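Stiltirdale: tamaño de mazo y la regla de las 3 copias

mazo_gris
La versión de julio del reglamento cambia el mínimo de 59 cartas a "59 o más, sin máximo". La regla de 3 copias por nombre se mantiene. Quería abrir hilo por las consecuencias en Havness, que es lo que juego: con 28 fuentes de maná en 59 cartas la curva sale bien, pero en cuanto subes el total hay que rehacer todo el cálculo y no veo qué se gana.

tercer_turno
Se gana resistencia al descarte. El arquetipo de molienda de Justus necesita vaciarte el mazo antes de que estabilices, y cada carta extra le cuesta una activación parcial.

mazo_gris
Ya, pero le regalas consistencia a cambio. Con 3 copias en 59 y una mano inicial de siete, la probabilidad de ver al menos una es del 32 %, más o menos. Si subes a 80 cartas baja al 24 %. Para un mazo que depende de una pieza concreta en los primeros turnos, es mucho.

lanzadera
Depende de la pieza. Havness tiene seis buscadores legales, así que las copias efectivas son bastantes más. El cálculo con 3 solo vale para las cartas que no se pueden buscar.
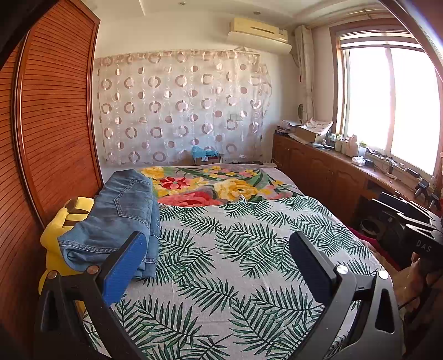

Por otra parte, los buscadores barajan, y en mesa física barajar 80 cartas enfundadas cuatro veces por partida se come el reloj. En mi grupo ya hemos tenido dos empates por tiempo.

tercer_turno
Eso es un problema de arbitraje – el reglamento permite penalizar el juego lento y casi nadie lo aplica.

noroeste_b
Discrepo con lo de la molienda. He registrado 1.366 partidas en el simulador de Shao, todas contra la lista estándar de Justus, y pasar de 59 a 80 cartas no me mejora el emparejamiento. Se pierde antes por falta de maná en el turno tres que por quedarse sin biblioteca.

mazo_gris
¿Mantuviste las 28 fuentes al subir a 80?

noroeste_b
Sí, en la primera tanda. En la segunda puse 38. El resultado mejora, pero sigue por debajo de la lista de 59.

lanzadera
Entonces la primera tanda no sirve para comparar. 28 de 59 es un 47 %, 28 de 80 es un 35 %. Estás midiendo la base de maná, no el tamaño.

noroeste_b
Por eso hice la segunda. Subo las dos hojas cuando limpie las columnas.

tercer_turno
El simulador de Shao tampoco modela bien el mulligan parcial. Se queda manos de dos fuentes que yo devolvería siempre. Con mazos grandes ese sesgo pesa más.

noroeste_b
Eso te lo acepto. Hay un parámetro de umbral en la configuración, por defecto está en dos. Lo paso a tres y repito.

mazo_gris
De momento me quedo en 59. Si alguien tiene datos del espejo de Havness con la versión nueva, que los ponga, que ahí la molienda no interviene y se vería el efecto del tamaño por separado.

lanzadera
Tengo el espejo a medias. Lista de 59 contra lista de 66, ambas al 47 % de fuentes.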